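4.2 The open day at Trivcombe

We ran our open day on 14/06/2025, and I have to say it was the most fun I've had in this whole project! Vivek Sisodia set up the bench before the doors opened, and Shalini Bajpai did most of the talking (she's far better at it than I am). Visitors got 5 minutes each with the hand-held grippers, and the task was the one from Section 3: tennis ball, white bin, one gripper per hand. Figure 2 shows the grippers in use at the bench. 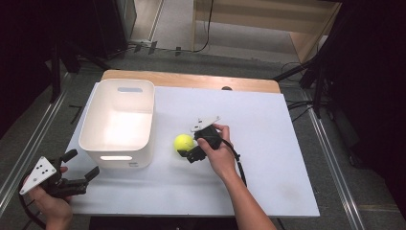
How long did visitors need before they felt comfortable with the grippers?

Most had settled in by their second try, though the left hand usually took longer.

Figure 2. Ball-and-bin task with two hand-held grippers.

We had 65 people through by closing, kids included, and they squeezed way too hard at first, just like we all did back at Udutden. I wrote down their comments as they came, and those notes fed straight into the August changes to the handle, covered in Section 5.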